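The Second Blanket

By Marjatta Ojala 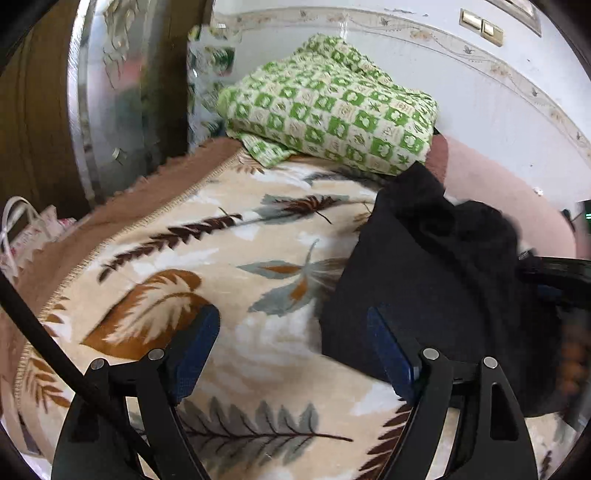

When I moved into the back bedroom on Swanepoel Street, I owned one comforter and thought that was enough. It was a heavy white thing from my college years, and it had two settings: too hot and on the floor. By the first July I had given it to my brother and gone over to layers, which is how my grandmother slept her whole life.

A layered bed is a simple idea. The plush blanket covers the mattress and stays there all day. Mine is cream with big leaves and feathers in brown, tan and gray-blue, and it has a brown border with a stitched edge. I picked it for the color. A cream blanket with nothing on it shows every crumb and hair, and a dark one shows lint. A busy print in the middle shades hides a week of ordinary life.

The quilt is for cold nights. In the daytime it stays folded at the head of the bed, on top of the pillow. Mine is green and cream squares with leaves in them, and it does not match the blanket. I worried about that for a month and then stopped.

Folding is where people give up, so keep it easy. I fold the quilt in half the long way, in half again, and then over once more until it is as wide as the pillow. It takes less time than brushing my teeth. If a corner hangs down, let it hang.

The bigger problem is clothes. A made bed is the largest flat surface in most bedrooms, and things land on it. A black garment worn for two hours is too clean for the hamper and not clean enough for the drawer, so it ends up in a heap on the leaves. I have tried hooks, a chair and a basket. The hooks behind the door work best, but only for jackets. For everything else I have one rule, which is that the bed gets cleared before supper. At bedtime I am tired and will push the whole pile onto the rug.

Washing takes some planning. Plush blankets do badly in high heat. The fibers mat down and never quite come back, so I wash mine cold and dry it on low, alone, for 40 minutes. Then I shake it out and hang it over the shower rod overnight. At the Kolotlow Laundromat, where I go when my own machine is full, the big washers by the window will take a blanket and a quilt together, but I run them separately. The quilt cotton picks up fuzz from the plush and you spend the evening picking it off.

Storage matters less than the catalogs say. I used to keep spare bedding in vacuum bags under the bed, and the quilt came out with creases that lasted until spring. Now the one spare sits loose on the closet shelf with a sheet over it.

My grandmother aired her blankets on the porch rail every dry morning, winter included. I do it nearly 40 times fewer a year than I should. When I do get the blanket outside, it goes over the rail print side down, out of the sun, and comes back in before lunch.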